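I met her at a bakery called Romine, at seven in the morning, because that's when she has her coffee and she wasn't going to change it for me. Fair enough! She has been walking one long trail, the Skernero, in pieces for years now, and I had been wanting to talk to her ever since a friend forwarded me her packing list. I'd expected someone lean and weathered and a bit stern. She showed up in a big yellow raincoat and ordered two cinnamon rolls, both for herself.

"People think you have to do it in one go," she said, before I'd even gotten my notebook open. "I have a job. I have knees. I do a week in spring and a week in September, and then I go home and do laundry."

The whole trail is 2346 miles, and she has 266 left. I asked if she was in a hurry to finish and she made a face like I'd asked if she was in a hurry to get old. She keeps a paper map on her kitchen wall and colors in each stretch with a green pencil when she gets back (she's on her third pencil), and the gap at the northern end has started to bother her. "It used to look like I had the rest of my life to do it. Now it looks like two or three trips."

So we talked about how it started, which was by accident. She'd gone to Brekby for a wedding, the wedding got moved back a day because of a flooded road, and she had an afternoon with nothing in it. There was a trail sign behind the motel. She walked four miles out in the wrong shoes, ate a granola bar on a rock, and walked four miles back. That was 13 years ago.

"I had blisters the size of quarters and I danced on them all night," she told me. "I was so happy. I went to the library that week and checked out everything they had on it." 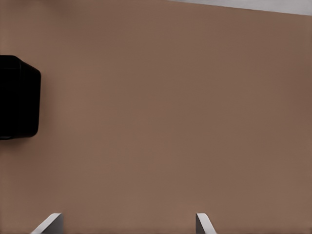 Her sister, who had come along for the coffee and had been quiet up to then, thought this was a little too rosy. She remembered a phone call from that first year, a lot of crying in a gas station parking lot, and a solemn promise never to sleep in a tent again. I wrote that down very fast.

"Okay, yes," my hiker said. "That was the second trip. It rained for five days and I'd bought a cheap tent. I still have it. I use it to cover the woodpile."

I wanted to hear about food, because I always want to hear about food. Hers has gotten simpler over the years. She used to dehydrate chili for weeks ahead of time and pack it in little labeled bags, and now she mostly eats tortillas with whatever goes in a tortilla. Peanut butter. Hard cheese. Once, a whole can of peaches with the juice squeezed out, which she does not recommend. She allows herself some fresh fruit on the first day only, and she eats it early so she doesn't have to carry it uphill.

"The first-day fruit is the best thing you will ever eat," she said. "I think about it in the car on the way there."

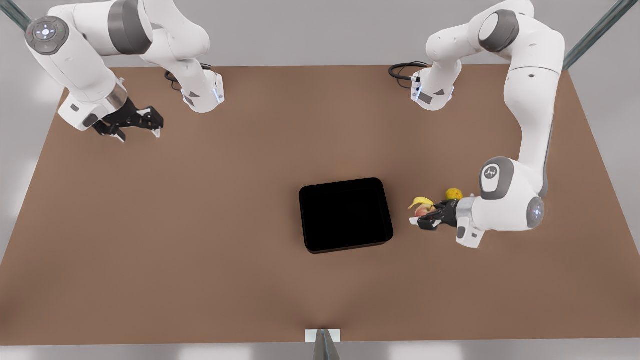
Two robot arms at a brown table, with a black tray and some small fruits.

Then we got onto the towns, and this is where she really got going. She loves the towns more than the views, I think, although she'd probably argue with me about that. There's a place called Ratanaporn, a little noodle shop a short walk off the trail, where the owners keep a shelf of paperbacks that hikers swap out. She left a mystery there one spring and found it again in the fall with somebody's guess about the killer written inside the back cover. "They were wrong, too. But it was a good guess, I'd thought the same thing until the last chapter."

She has a theory that you can judge a trail town by its laundromat. If there's a bench outside and someone's left a newspaper on it, you'll have a good night. I told her I'd be testing this - I have a trip of my own coming up, much shorter, and I'm already nervous about the tent part.

"Rent one," said the sister.
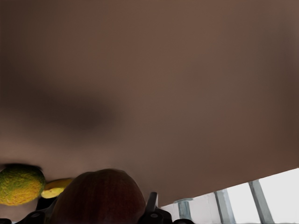

What she'd tell a beginner

I asked for advice and she groaned, but she gave it to me anyway. Start with one night. Pick a stretch where you could walk out to a road if you hated it. Don't buy boots online. She spent 200 dollars on her first real pair and never got them to fit, and she wore them for a whole year out of pure stubbornness.

"I lost two toenails to those boots," she said, tearing the second cinnamon roll in half, "and I wrote them a nice review before I'd even worn them!"

She also says to tell somebody where you're going, and then to go there. She once took a side trail on a whim to see a waterfall and got back to the car five hours late, with her sister already on the phone to the ranger station. They didn't speak for most of the drive home. They can laugh about it now, or one of them can.
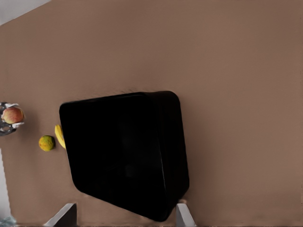

The last stretch will be in the fall if her vacation days come through. It ends at a lake, and there's a small wooden post you're supposed to touch. She's seen plenty of photos of it and says it looks like nothing much. Her sister is going to meet her there with a folding chair and a thermos, and they've been arguing over whether the thermos should have soup or coffee in it.

I asked what happens to the kitchen map after that. She hadn't decided. There's another trail that crosses the Skernero down near the southern end, she said, and she'd noticed it had a nice-looking loop, not too steep, with a town halfway around. She didn't know anything about the laundromat.

Contact | Copyright, all rights reserved | Back to top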